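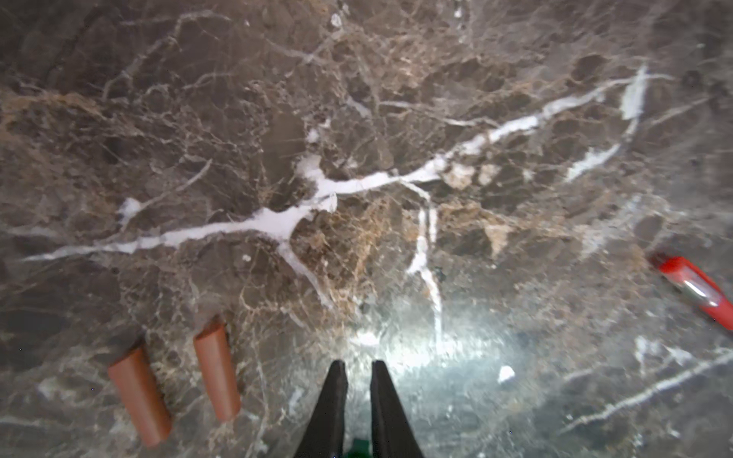 6.3 Running the pick-up demonstration on an open day

Use this section when showing the Munro arm to visitors at the Lillby hall.

1. Set the items out on the brown marble-patterned top. Leave a clear space between each one and the next.

2. Check that the barrier is closed and that all visitors are behind it.

3. On the Stondex panel, choose DEMO and then program 27. Set the speed to 78.

4. Press START. The two fingers close on one item at a time.

Note: A shiny top reflects the hall lights. If the panel shows code 477, turn off the lamp nearest the arm and press RESET.

CAUTION: Keep hands away from the fingers until the green light on the panel is steady. Never set the speed to 100 while visitors are present.

5. To stop between groups, press HOLD. Don't use the red emergency button for this.

6. After the last group on Thursday, park the arm and lock the Ostier cabinet.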